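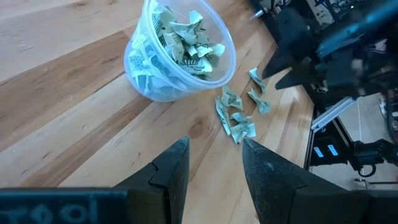 Filtholm
About us

Hello! I'm Yu-ting Kao, and if you've rung us, emailed us or turned up at the unit with a gripper in a carrier bag, I'm probably the person you met. Filtholm is me and Heriberto Tello, in Unit 6 on the Siken estate, plus one two-armed robot cell called Rinda that takes up more of our week than anything else we do.

What we do

We set up and look after small two-arm table cells. Mostly that means the kind with a gripper on each wrist, a table in the middle and a camera looking down past the fingers. Customers are colleges, a couple of workshops and a few people who bought one second-hand and then found the cables in a separate box. We'll build one up from bare rail, move one to a new room, or come out when the left arm has started missing things it used to pick up with no trouble.

We don't sell robots. I get asked this a lot, so I've put it near the top.

How we got Rinda

Rinda was the first cell we took on, and we had her as a heap. The arms had been stored separately from the frame, half the fixings were in a biscuit tin and there was no drawing. Heriberto laid everything out on the floor and we put it together over one long Sunday, with a lot of tea and one argument over which way up the cable bracket went. (He was right. I've told him so and now I've told you.)

She sits on a black frame with aluminium rail, and the top is wooden boards. People expect a white or grey surface, and we've been told off for the wood by at least two visiting engineers, but we like it. Kitchens and workshops are full of wooden tops, and if the cameras can't cope with a bit of grain and a few knots I'd much prefer to find out at our place than at yours. It does scratch. We leave the scratches.

How we look after her

Mornings start at the fingers. I wipe each one down with a dry cloth and look along the inside edge for chips, then close the gripper slowly and watch whether the tips meet. If one tip arrives first, the fixing has crept, and I'll sort that before I switch on anything else. It takes a couple of minutes a side and I can do it before I've finished my coffee.

After that, cables. I run my hand along each bundle with the power off, feeling for anything stiff or flattened, and then I move the arm through its full reach and look again. The wrist is where trouble starts. A bundle can look lovely with the arm parked and be pulled tight as a washing line when it stretches over to the far side of the table. We tie ours looser than most people do and we re-tie them more often.

Then the cameras. Smudges, mostly! Heriberto has a habit of steadying himself on the camera mount when he's leaning in, and we've had more blurry mornings from thumbprints than from any real fault. Once the lenses are clean we bring each gripper to a marked spot and compare the view with the one we saved when the cell was last set up. If the fingers sit differently in the view, something has moved and we go looking for it.

Every 70 hours of running, the screws on both grippers come out, get cleaned and go back in with fresh thread lock. We used to leave it longer. Then a finger worked itself loose on a job at Arango, where we look after a cell very like Rinda, and I spent an afternoon under a bench with a torch looking for a screw the size of a lentil. So 70 it is.

The paper test

When a cell has been built or repaired, we don't sign it off with blocks. Blocks are too easy, and a gripper that's slightly out will still grab one. We use crumpled paper and a clear plastic cup. Printed paper is best, as it gives the camera all sorts of muddly edges to deal with, and every wad is a different shape, so the arm can't get by on habit. Some are tight little bows, some are long and flat, and the flat ones are swines.

A clear cup is awkward too. It catches the light, it's easily tipped, and if the fingers squeeze too hard you know straight away from the noise. Both arms have to work close together over the same patch of table, which shows up any mistake in where each one thinks the other is. I've learnt more from ten minutes of that than from any printout.

Our test sheet has 502 picks on it, done across more than one sitting, and I write down every miss by hand. Heriberto thinks I should use a spreadsheet. I have a spreadsheet. I also have the notebook, and the notebook has arrows and rude remarks in it, and it's the notebook he asks for when something goes wrong.

Who's who

I do the setting up, the cameras and the talking. I came from repairing sewing machines, so I'm comfortable with small screws and cross customers.

Heriberto does frames, wiring and anything that needs a saw. He spent years fitting out commercial kitchens and still can't walk past a wobbly table. He'll level your cell before he says hello, please don't be offended.

Working with us

If your cell has gone funny, send us a short note saying what it does, when it started and what was changed last, even if you're sure it's got nothing to do with it. Don't re-tighten everything before we come, please! A loose screw tells me a lot if it's still loose when I get there.

Set-up visits need one full day and a power socket that isn't shared with the kettle. Repairs we try to do on the spot, and we carry spare fingers and ties in the van. For anything bigger we'll bring the arm back to Siken and have it on the bench beside Rinda.

You're very welcome to come and see her. We're usually in from eight, the bell doesn't work, so knock on the shutter and give us a moment to put the arms down.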